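Postback fires but network shows zero conversions??
Posted in March by Rogério Nogueira
1 min read

rogerio_n: running a Kirkholm kitchenware offer thru Jarkow. sent roughly 1,000 clicks, tracker says 17 sales, network says 0. Anyone?

driftlead: click ID getting stripped. check your redirect

rogerio_n: checked, it's there.
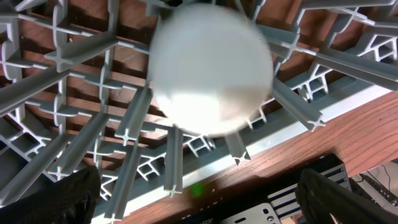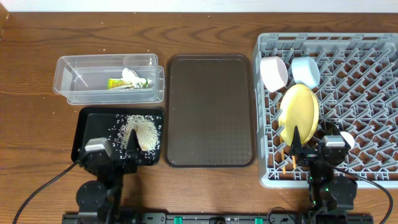 prelander links straight to the offer, no extra hop. same setup worked fine on Macedo.

pennyclicks: then its shaving. Jarkow did this to me, pulled everything the same night

driftlead: come on. 17 to zero isn't shaving, shavers leave you something. That's a broken param

pennyclicks: ok but they still owe him

mod_tess: Jarkow wants the ID in sub2, not sub1. Macedo takes either. Send one test conversion before you buy more traffic

rogerio_n: ...it was in sub1. moved it, test came thru at 4:50. asking my rep about the old 17 — no anwser yet

pennyclicks: good luck with that lol

driftlead: export the click log now, they only keep 50 days

Recent threads
Driverham payout threshold now 100?
Sub IDs for beginners
Macedo tracker: slow redirects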